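How to Store Oranges and Other Citrus at Home

Last updated 28 Apr 2026

Citrus keeps longer than most fresh fruit, but a full box bought in November can still go bad before you get through it. The steps below work for oranges, mandarins, lemons and grapefruit.

1. Sort the fruit the day you bring it home. Tip the box onto a towel and check each piece for soft spots, splits and green or white mold. Throw out moldy fruit. Fruit with a small nick is fine to eat, so put it in a bowl and use it first.

2. Leave it unwashed. Water left around the stem end leads to mold. Wash each piece right before you peel, zest or cut it.

3. Decide where it goes. A bowl on the counter, out of the sun, is good for a week's worth. The rest should go in the refrigerator crisper drawer with the humidity set to low.

4. Use a mesh bag or leave the fruit loose. Sealed plastic traps moisture. We use the Saludo cotton mesh bags, which hold 11 medium oranges, but an old onion bag does the same job.

5. Keep it away from apples and onions. Apples give off a gas that speeds up spoiling, and citrus picks up the smell of onions.

6. Check the drawer every week. Turn the fruit over and feel the underside. Firm, smooth skin with fine dimples is what you want.

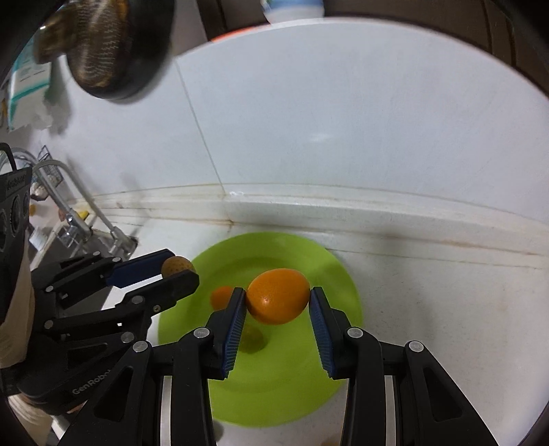

A reader signing as Hellel wrote in to say that wrapping each orange in a sheet of newspaper kept a 20-pound box good for an extra 2 weeks in an unheated pantry, and that the wrapping also stopped one bad orange from spoiling the ones next to it. Change any sheet that feels damp.

For longer storage, freeze the juice in ice cube trays and the zest in a small jar. Whole oranges turn mushy when thawed.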